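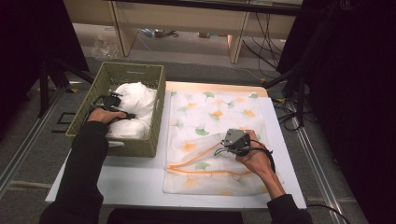
Papers > Textiles and Home > Wamcombe Household Linen Study > Section 4

4. Printed Sheers and the Second Life of Household Cloth

Figure 6. Sheer white cloth with ginkgo-leaf print in green and orange and an orange piping edge, beside a basket of white fabric.

Of all the textiles in our survey, the printed sheers surprised us the most. We had expected heavy cottons to stay in use longest, and the Wamcombe households did keep their sheets and towels for years. But the light printed pieces (a leaf motif on a pale ground, as in Figure 6, was a great favorite) kept turning up in new roles. A window panel became a table cover, then a dust cloth for a sewing machine, then a wrap for winter sweaters!

Participants filled out a diary each March, listing every cloth item they had altered, moved to another room or given away. The diaries hold 998 entries, of which 122 concern sheer fabrics. Almost 10 percent of those describe a third or later use, a wonderfully high share for such thin material.

Edges seem to matter a great deal. Diary writers often mentioned a colored border or piping as the reason they could not bring themselves to cut a piece up. One writer in the Jikach district unpicked the trim from a worn curtain and sewed it onto a plain one - then did the same again six years later. Plain hems drew almost no comment at all.

Plain white cloth had a quieter career. It was folded, boiled, bleached and finally torn into rags, usually with no note of the date. We coded these entries with the Naidoo scale, which scores each change of use by the effort it took, and checked the results against the Jaseo mending records. The two sources agree well for bedding and less well for curtains, a gap we take up in Section 5.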